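March, a little after nine in the evening

Well, the sourdough has finally taken over the kitchen, and I suppose I should write down how it went while I still remember. Brenda Pickering brought me a jar of her starter when she came over from Ultley before Christmas, and I have been feeding it faithfully ever since, like a small and rather demanding pet. I had put off baking with it for weeks (first the cold snap, then the business with the oven door, then my own cowardice), but this morning I got up at six, put on my old blue cardigan, and weighed out 500 grams of flour before I could talk myself out of it.
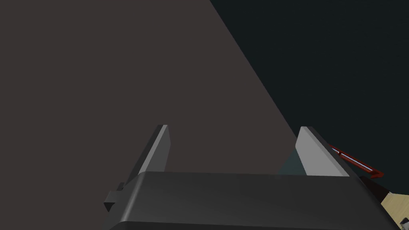 How long should the dough sit before it goes in the oven? Mine had four hours in the bowl and then a night in the refrigerator will suit the next one, though Brenda says to go by the feel of it and leave the clock alone.

I did not have the patience for the refrigerator today, as you can tell, dear diary. I folded the dough every half hour and listened to the radio in between, and wrote two letters I have owed since January, one of them to Tracey Catterall, who moved to Fernen and has a kitchen with a proper pantry now. I told her about the starter and offered her some, if I can work out how to mail it without it climbing out of the envelope!

The first loaf was a bit flat and very brown on the bottom, but oh, the smell of it. I ate the heel standing up at the counter with far too much butter. The second one rose better — I had turned the oven down a little and moved the rack up, and I gave it a deeper cut across the top. I checked the middle with the meat thermometer and it said 215, which I wrote on the inside of the cupboard door in pencil next to Mother's note about pie crust.
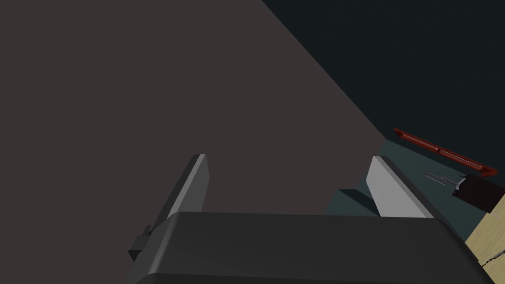
Baking day, March

After lunch I wrapped the better loaf in a dish towel and walked it over to the Pearces next door, and stayed for coffee, and then stayed for another. It was nearly dark when I got home. The jar was bubbling away by the bread box and wanted feeding again, so I gave it a good spoonful of rye and put the lid on crooked, the way Brenda does. I want to try walnuts next.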